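Review: the Drumberg hand controller for teaching an arm
By Emiko Hamada | December
6 min read

I put off writing about the Drumberg for most of the spring, partly because I was enjoying it too much to sit down and be fair about it. It's a hand controller for teaching a robot arm by remote control: you hold a grip about the size of a bicycle handle, you move, and the arm copies you while the software keeps a record of the whole thing. I paid $1,736 for mine, cable included, and I've now recorded 1,000 demonstrations with it, nearly all of them kitchen jobs.

The first thing to say is how light it is. My old Pulley set was a lovely solid piece of kit, but after an hour my wrist would be grumbling and my movements got lazy, and the arm learned every bit of that laziness (you've never seen anything set down a cup so sulkily). With the Drumberg I can go a whole afternoon, stop for a cup of tea, and come back to it quite happily.

Bread is my favourite test. It squashes, it tears, and it's a different shape every time you cut it. The trigger on the grip has a long, soft travel, so you can close the fingers a tiny bit at a time and pinch a slice near the crust without crushing it — at least once you've had some practice. My first 20 tries left a fair pile of crumbs. After that I turned the trigger curve down to its gentlest setting, and of the next 73 I threw out only a handful.

Now for the grumbles. Twisting the wrist a long way round feels notchy, and you have to let go of the clutch, reset your hand and carry on, which leaves a little pause in the recording. Mikkel Lund, who shares the bench with me at Gultanach, trims those pauses out afterwards. I leave them in and haven't noticed much harm. The manual is thin, too, and the colour coding on the status lights is explained on a page I found only by accident.

The Verstraete controller is cheaper and has a nicer stand, and if you're mostly moving boxes and blocks I'd happily point you that way. For food, or anything else that gives when you squeeze it, I'd buy the Drumberg again. A left-handed grip is sold separately, and I've got one on order for Mikkel.
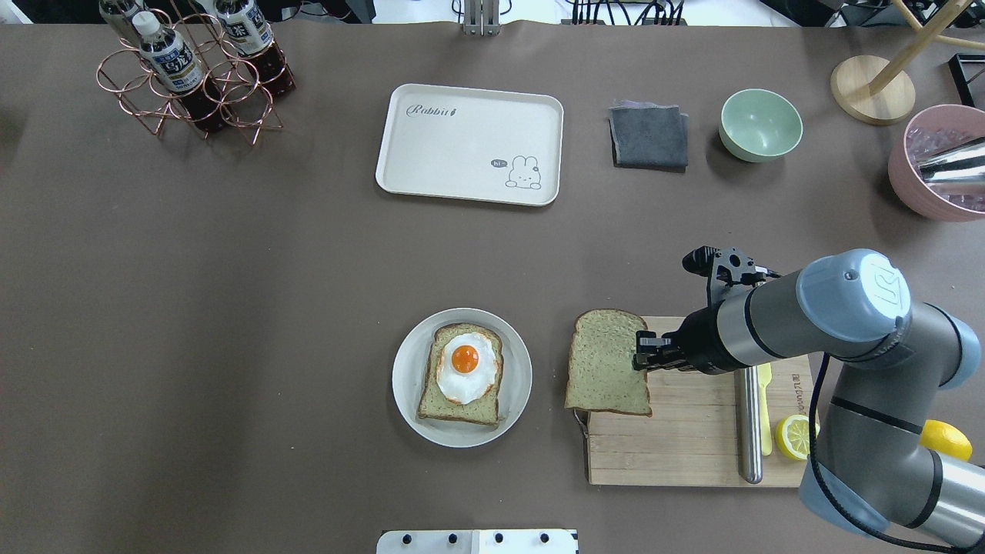
Pinching a slice of whole-wheat bread by its edge, with the egg on toast already on its plate.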